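Notebook, Metholm bench
7/11/23

Right, rules day. I've been putting this off since September and Radwa has (fairly) started leaving the old sheet on my chair with bits circled in green, so today I sat down and went through the handling rules for cloth jobs line by line. Writing it all up here so Nima can shout at me before it goes into the Wellton copy.

Background for anyone reading this later: the rules we've been using were written for boxes and bottles. Rigid stuff. Pick it up, it stays the shape it was, put it down, done. They're decent rules for that and I don't want to chuck them out. But bedding breaks nearly every one of them, and people have been quietly making up their own versions at each bench, which is how we ended up with two sets of recordings that can't be compared. Very annoying, and partly my fault.

So, going through.

Rule on keep-clear distance. The old wording says keep 400 mm clear "around the object". Lovely, but which object? A folded duvet cover is the size of a tea tray and an open one is the size of the bench and then some. I've changed it to 400 mm clear of the item at its fullest spread, measured flat before the session starts. Radwa wanted it measured from the highest lift as well, because a cloth swings out when you raise one corner, and she's right, so that's in too. Take whichever is bigger.

Rule on speed. We had one limit for everything. New version: 120 mm/s whenever cloth is off the surface, the normal limit otherwise. I tried faster this morning on the arm and the trailing edge started to flap and then caught the table clamp. No harm done, but I don't want to be explaining that to Soltani when they come to sign off the cell.

Rule on stopping. This is the one I care about most! At the moment it says stop if the gripped point goes out of view. With fabric that would mean stopping every few seconds, because the cloth gets between the head camera and the hands all the time. Nima's view (he rang just before lunch, good chat, terrible line) is that losing sight of the hands is normal for cloth and what we should be watching is how long it lasts. We've settled on 3 seconds. Under that, carry on. Over that, hold position, don't lower, don't let go, wait for the operator to say so. I had "lower gently" in my first draft and Nima talked me out of it: if you can't see underneath you've no business putting anything down there.

Which leads into the rule I'm least happy with, clearing the area. Old wording: "remove loose items from the work area." Everyone reads that as the middle of the work area. My suggested wording is:

"Before lifting any sheet, cover or towel, clear everything from under it and from where its edges could land, including small items at the sides. If something has to stay, write it on the setup sheet."

Radwa thinks the second sentence is a loophole and people will just write "misc." on the sheet for ever. Possibly. But for the cluttered runs we want clutter, and I'd sooner have it written down than pretended away. Compromise: items that stay must be named one by one, and "misc." or "bits" gets the sheet sent back. She's agreed to that, grudgingly. The same goes for boxes standing along the wall. They count as in the area if the cloth can reach them, even if they've been there so long you've stopped noticing them.

Ran through the draft on the blue sheet this afternoon to see how it reads when you're really doing the job. The clearing rule got its test straight away.
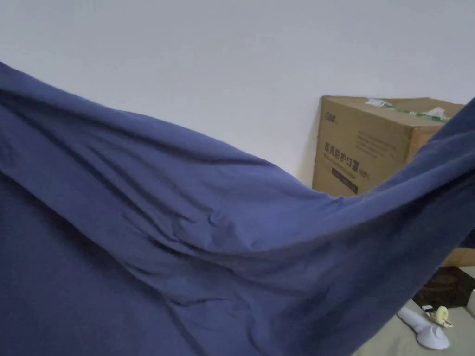 Blue sheet mid-lift, whatever's holding it hidden behind it. Note the white plastic item under the hanging edge on the right, and the cloth across the box.

Going by the new wording, both of those need a line on the setup sheet or they need shifting. I've marked it as a fail against the clearing rule and I'll use it in the training notes, because it's a much better argument than anything I've typed so far. It also shows why the old stopping rule was hopeless: not a finger in view, and a perfectly ordinary bit of cloth work.

One thing I hadn't thought of until I looked at it: how much of the view is just fabric. The Bivard checker script flags a recording as blocked if the camera can't see enough of the table, and on cloth jobs it's going to flag the lot. So either we get the threshold changed for these or we tell reviewers to ignore the flag, and I really don't like telling people to ignore flags. Bad habit, spreads. I'll ask for a separate cloth setting.

Also need to decide who can restart after a hold. Current draft says the operator alone. Radwa wants 2 people, one at the stop button and one looking underneath. For the big covers I think I agree with her. For pillowcases it seems a bit much. Leaving it open.

To do:
- send draft to Nima, ask him to check the hold wording in particular
- new setup sheet with proper space for named items (the box on the current one is tiny)
- cloth setting for the checker
- measure the duvet cover flat, I keep guessing
- find out if Wellton are still printing the old sheet, and if so get them to stop
- green pen back to Radwa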